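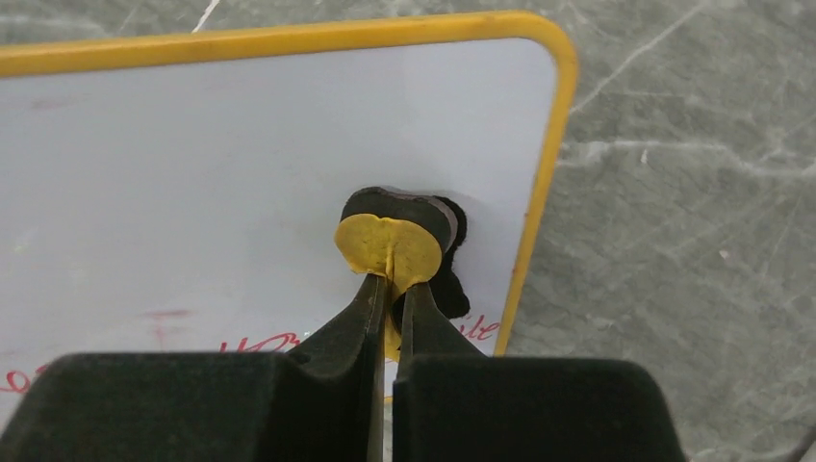

A flat yellow piece held between two dark gripper fingers.

Phone makers should let us turn off automatic app updates for one app at a time, and the switch should be easy to find. I have felt this way for years, and last April settled it for me.

I keep my notes in an app called Pikau. It had 1,551 of them at the time, going back to my first smartphone. One night the phone updated it while I was asleep, and in the morning the folders had been replaced with tags. The notes were all there, but the order I had put them in was gone. My neighbor Hacer Akyol uses the same app for her tailoring orders and lost most of a working day putting things back.

The usual answer is that updates fix security holes. I accept that. A phone that never gets patched is a bad idea, and I install system patches the day they come out. But a patch and a redesign are two different things, and they arrive in the same package under the same line of text, "bug fixes and improvements." Volodymyr Kravets, who has written software for a living longer than I have owned a phone, told me that splitting them costs money because the company then has to support two versions. I believe him. I still think a company that charges a yearly fee can carry the old layout for a few months.

Small changes to an app matter more than the people who make them seem to think. A button moves to the other side of the screen and my thumb goes to the wrong place for weeks. Holding a phone in one hand is a pinch, much like the two black fingertips squeezing that little yellow piece, and there are only so many spots you can reach without letting go. Designers who test on a desk with both hands free miss this.

My mother-in-law has 116 apps on her phone and uses 5 of them. She doesn't want any of those five to change. At present her choices are to update everything by hand or let it all happen overnight, and she has picked the second because the first is a chore.

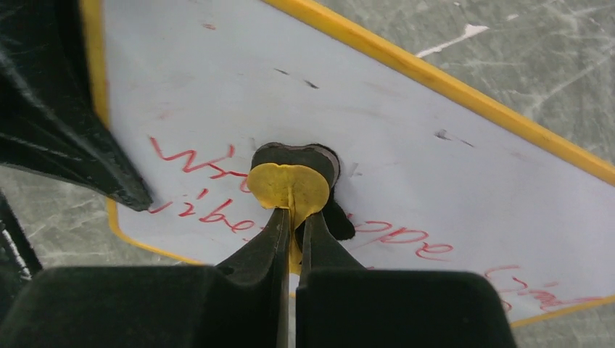 What I would like is simple enough. Press and hold the icon, choose "keep this version," and get a warning if a serious security problem turns up later. Some phones have part of this already, buried in the store's menus. Put it where people will find it.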